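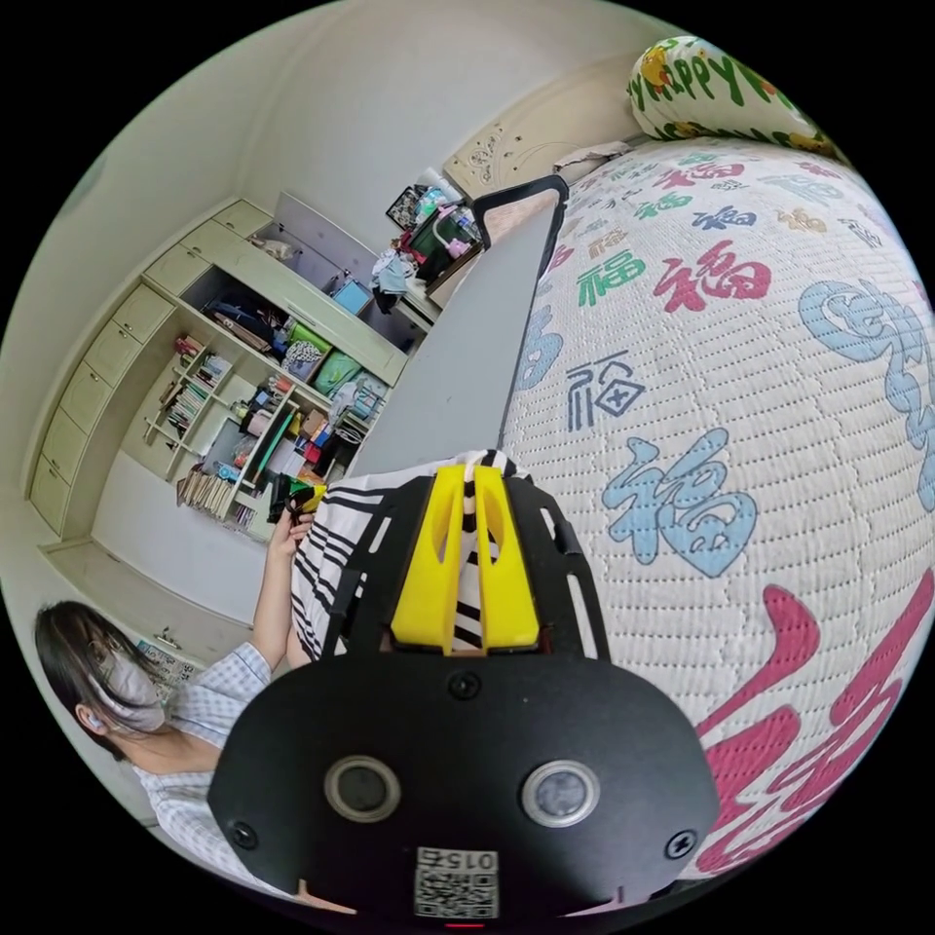

Call for Contributors: Vosadix Trade Reference

Vosadix, the online reference for working tradespeople, invites applications from experienced electricians, plumbers, welders, carpenters and heating technicians who wish to join its pool of contributing writers and reviewers. The reference currently holds 1782 articles. Of these, 532 are scheduled for review or replacement in the coming program year, which begins in August.

Contributors work remotely and on their own schedule. The editorial office in Fovmont assigns articles, handles all copyediting and keeps the record of who has written and checked each page. Every published article carries the name and trade of its author and its reviewer.

Positions available

Contributing Writer. Writers prepare new articles and rewrite existing ones from an outline agreed with the trade editor. Most articles describe a single task, tool or material.

Technical Reviewer. Reviewers read drafts within their own trade and return written corrections. A reviewer may not be assigned an article that he or she has written.

Applicants may apply for both positions on the same form. Appointments are for one program year and may be renewed.

Requirements

Applicants must have completed an apprenticeship or hold a current license in the trade concerned, and must have worked in that trade within the past two years. Retired applicants who meet the second condition at the time of application are welcome. No previous publishing experience is required. 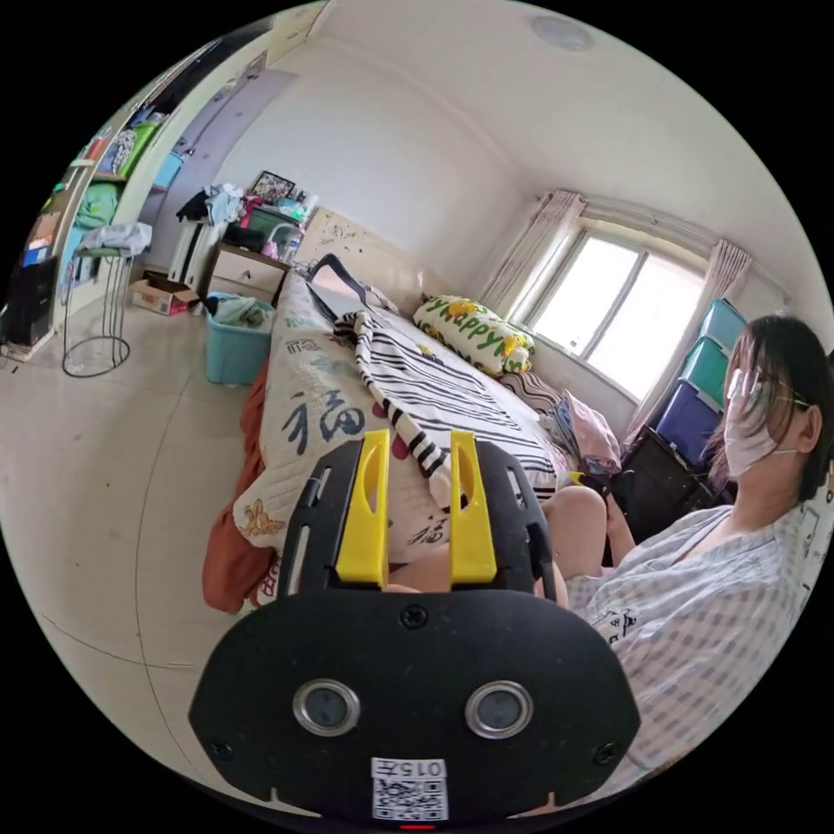
Contributors must be able to write clear English for readers who are in the early part of their training. Drafts are submitted through Vemton, the article management system used by all staff and contributors. New contributors attend a one-hour online introduction to Vemton before receiving their first assignment; it is offered at 7:00 a.m. and again at 6:30 p.m. to suit different shifts.

Payment

Writers receive $75 for each accepted article, including one round of revisions. Reviewers are paid by the hour at the rate stated in the contributor agreement. Payment is made at the end of the month in which the article is accepted. Contributors are engaged as independent contractors and are responsible for their own taxes.
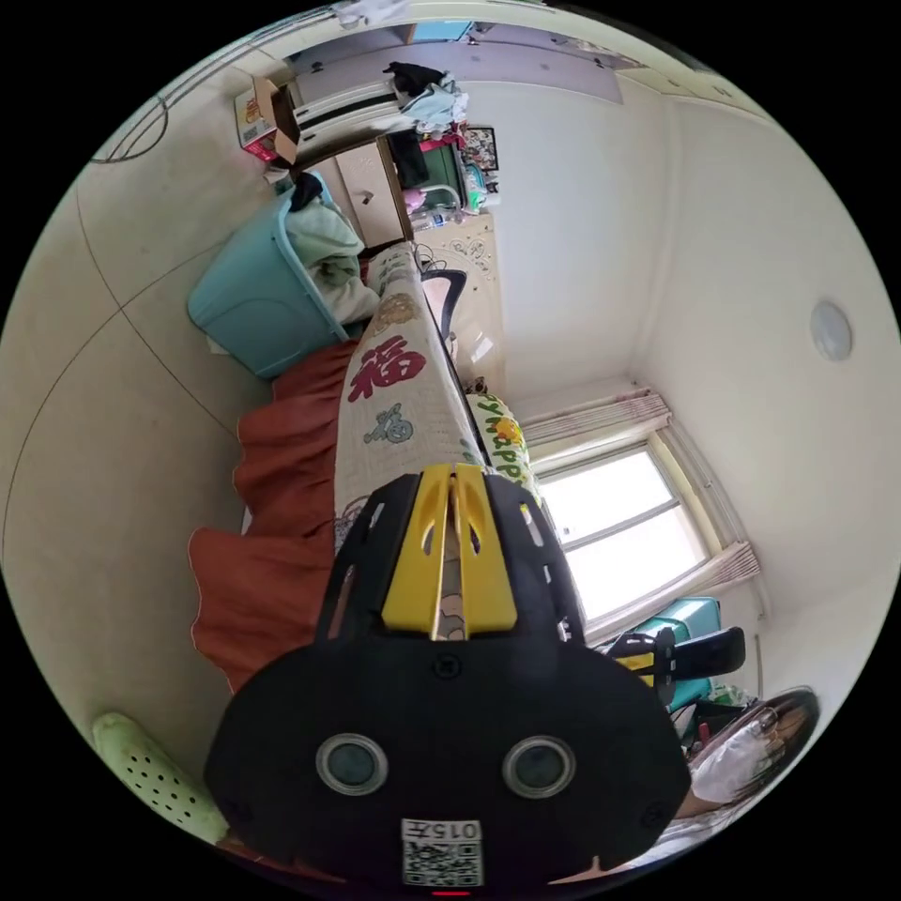 How to apply

Please complete the contributor form on the Vosadix website and attach the following:

A copy of the license or certificate of completion
A short work history, no longer than one page
A writing sample of 2 pages explaining a task from the applicant's own trade

Samples need not have been published. Material written for an employer may be submitted only with the employer's permission.

Applications are read by the trade editors at the Luik Street office. Applicants selected for a trial assignment will be notified by email, and trial assignments are paid at the standard rate. Questions about eligibility may be sent through the contact page under the subject "Contributors."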